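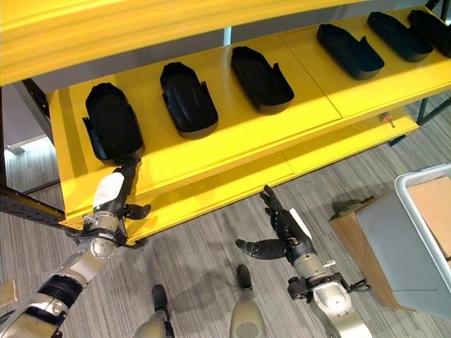 # Notes 6: From "there's a tray" to "move the arm"

Mar 8, 2019

Okay, last time we got as far as calibration, and a few of you looked pretty worn out by the end, so today is lighter on math. I want to talk about what happens between the head camera seeing a shelf and the left hand moving toward it. Kenta Kobori wrote most of the code we'll be reading (it lives in the Varkedum repo, under `pick/`), and I've been living in it since September.

## Finding the trays

Black trays on a yellow shelf sound like a gift. Threshold the color, grab the blobs, go home early! And for the nearest tray that works nicely. The trouble starts farther down the row, where each tray looks smaller than the last and the far one can run out of view. A blob that touches the image border gives you a wrong center and a wrong angle, and the fit will happily report both with high confidence.

So the rule in our code is simple:

- touches the border: keep it as an obstacle, never as a target
- fully in view: fit the outline, keep the long axis
- long axis off from its neighbors: trust the fit, don't average it away

I added that third one after I spent a whole evening smoothing the angles across a row, and then wondering why the grasp was off for the one tray that was turned a bit.

Matte black is also rough on depth sensors. You get holes in the middle and glare on the rims. We don't try to fill the holes. We fit a plane to the yellow board, which has loads of good points, and put the tray on top of it using the known tray height.

## Which one first?

Nearest to the hand you plan to use. Really, that's it. Csaba Csonka tried a fancier cost with joint travel and visibility, tested it over 400 picks, and it chose the same tray as the dumb rule nearly every time. The dumb rule stayed.

## Getting the hand there

The shelf above is the annoying part. You look down past its edge, so the camera has a good view of the row, but the arm can't come down from straight overhead. The planner has to bring the hand in from the front and below, then up and over the lip of the board. We split it into 2 pieces:

1. **Free move** to a pre-grasp pose just off the shelf's front edge. Sampling planner, 600 ms budget, full collision checking.
2. **Straight move** in to the rim. Cartesian, slow, and no replanning once it starts.

Put the other arm in the collision world too – all of it, fingers included. An open hand with the thumb sticking out takes up a lot more room than the closed-fist model everybody starts with. Same goes for the posts and the lower shelf, which comes out farther than you'd guess from a front view drawing.

If step 1 runs out of time, don't raise the budget. Move the base a little and ask again. Erzsébet Lengyel has a nice plot of this (I'll pass it around), and past the 600 mark the curve is basically flat.

## For next week

Open `log_2243.txt` from the course folder. Find the spot where the planner gives up, and tell me which obstacle it was fighting with. Then change the padding on the shelf edge and run it again in the simulator. Half a page is plenty. Work with a partner if you like, but write it up separately please.

Stuck on the simulator install? Ask Jouko Ikonen before you ask me – he's faster at it, and I still break my own setup every other update.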